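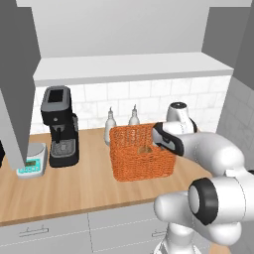
Sarneo put up its August gripper and camera comparison on Thursday, and the short version is that the stock two-finger hand on the white arm did better than the people running the test had expected. All of it was done in simulation. No hardware yet.

The group ran 2,358 simulated pick attempts in a kitchen set, switching between two controllers and two camera setups. The first controller is the older in-house one. The second is a newer planner from Roltent, a small software shop that has been working with Sarneo since spring. Same arm both times, same counter height, same lights.

Numbers first. Of the full set, 1,058 attempts went to the Roltent planner, the rest to the older one. Roltent's code finished its approach moves faster but stalled more at the last bit before contact. Han-gyeol Moon, who wrote up the results, thinks the stall is a tuning problem and says a fix is in the works. No date on that.

"It gets there and then it thinks too long," Moon said. "You can watch it do it. We have a setting for that and we set it wrong, so some of this is on us."

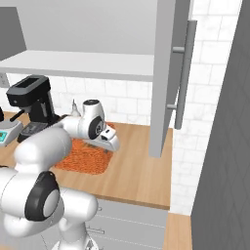 Soft items were the hard part. The team put in textured goods on purpose — contact models tend to go strange around anything that isn't a clean box, and the old controller had never been scored on them at all. In the room view the hand angles down at an orange shaggy mat on the counter, two short fingers pointed at it, and the forearm runs across in front of part of a small glass bottle by the backsplash. That kind of blocking is why the fixed camera lost points. Mi-kyung Kwak, in charge of the camera side, said the room view is fine for planning the reach but she would not trust it for the grasp itself.

Her team also tried the fixed camera from 4 mounting spots. None of them cleared up the blocking for every reach. The higher spots helped on the near side of the counter and made the far side worse, so the default went back to where it was.

The open cabinet doors were another headache. The older controller treats a door as a wall and goes wide around it. Roltent's planner cuts closer, and reviewers flagged 58 runs for passing too near. No collisions logged in those, but Sarneo wants a bigger margin before anything goes onto a real arm.

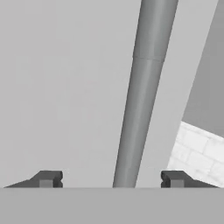

The wrist camera was Kwak's pick going in and it is still her pick. It sits just behind the hand, so a run can be scored on finger position with no guessing from across the room. With a long gray rod in view, both fingers show up, one on either side, and the gap between them is plain to see with the rod not touching either one. The catch is context: there's a patch of white tile off to the right, a dark panel over it, and not much else to tell the controller where in the kitchen it is. Scores dropped when the wrist view was used alone. Using both views did best with both controllers, though the runs took longer to proccess.

Jinlong Guo, an engineer at Plokudden who got an early look at the write-up, called the finger results useful but wants to see a second gripper type in the same set. "One hand, two controllers, that's a controller test," he said. "Call it that and I'm happy." Sarneo says a three-finger hand is next on the list, along with a softer fingertip for the two-finger one.

Also coming: a rerun of the Roltent half with the stall setting changed, and a smaller test with the counter lowered. Ibsa Alemneh is handling the rerun. Scene files will be shared with partner groups first, then more widley if the license questions get sorted out.

Eun-ji Jeon is taking requests for objects to add to the next round. Send them before the Thursday call.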